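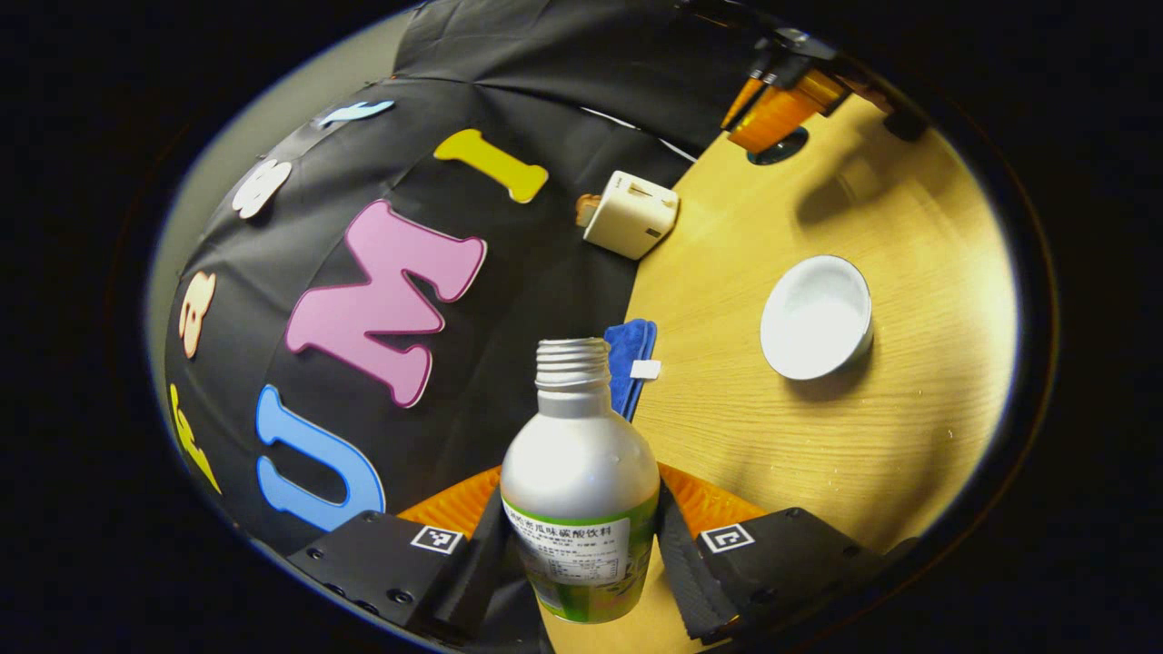 Melon soda bottle, cap off, label side. Letter backdrop at left, wood table at right.

Notebook, packaging bench, January, started 9:40

Continuing the comparison of aluminum bottles for the Trukasum drink. Last time I wrote only about the cans, and I was asked to write more about the bottles, so today I write only about them.

The one in the photo is the melon soda with the green and white label. I can read the line for "melon-flavored carbonated drink" but the fine print is too small for me in the photo, so the numbers from the nutrition panel I will copy later from the real label with the magnifier. Please do not copy them from the picture.

What interests me is the neck. The thread is formed in the same metal as the body, and the shoulder goes into it with a soft round shape. On the Falix sample the shoulder is more steep and there is a small step under the thread. When I drink from the Falix I feel this step with my lip. On the melon one I do not feel it. I asked at the bench and two other persons said the same, but it is only our opinion and we did not do it blind.

Weights, empty, without cap, on the small balance:
Melon bottle: 22.9 g first time. The display was still moving. I repeated it after closing the window and wrote the second value in the table on the shared drive. Use that one.
Falix: not yet, the bottle still had water inside and I want it to dry until tomorrow.

Filling. I filled the melon bottle with water to the start of the thread and weighed the water, three times. The results did not agree as well as I hoped. My mistake is probably the eye level, I was standing for the first one and sitting for the other two. Next time I will put a paper ring on the neck and fill to the ring.

Cap. We have a box of 1,000 caps from Sutherland. I tried 93 of them on the same neck, because the box had been open during the move and I worried about dust and bent edges. All 93 went on by hand. Four of them felt rough in the last half turn. I put these four in a bag with a red sticker, in the drawer under the balance. I did not look at them with the loupe yet. The neck itself has no damage that I can find with a fingernail, so I think the caps are the problem, but I am not sure and I do not want to write it as a result.

A question about the label. It goes around the lower half and leaves the silver part free above. I like how this looks. For our own version the designers want the label higher, almost to the shoulder. I am afraid it will make wrinkles where the body begins to curve. I made a paper label in both heights and taped them on. The low one lies flat. The high one lifts at the top edge, I can put a thin ruler under it. Paper is not the real film, and the film may shrink to the curve, so this test says only a little.

The letters. The black cloth with the foam letters is still on the table from the color check. I want to keep it there for the next photos also, for these reasons. The pink M and the light blue U are good for comparing with the green of the label, and the yellow I shows quickly if the white balance has moved. But the cloth does not lie flat, it makes big waves, and the letters on it look bent. Somebody who has time could iron it. Low heat please, I do not know how the foam will behave.

Also the table. The bare wood is nice to look at but the bottles slide on it when I turn the caps. I used a piece of rubber mat from the Illus kit and after that it was much easier. The mat should go back in the kit, second layer, left pocket.

To do:
- dry and weigh Falix
- repeat the filling with the paper ring, all three times sitting
- loupe on the four rough caps
- ask for a short piece of the real film, to try the high label again
- copy the fine print from the melon label
- order balance wipes, the last pack is open

Added at 4:15. I looked at the rough caps. Two have a small burr on the inside edge. The other two look normal to me, and when I tried them again on the melon bottle one was smooth. I wrote the numbers 1 to 4 on them with marker. Number 3 is the smooth one. The others stay in the bag.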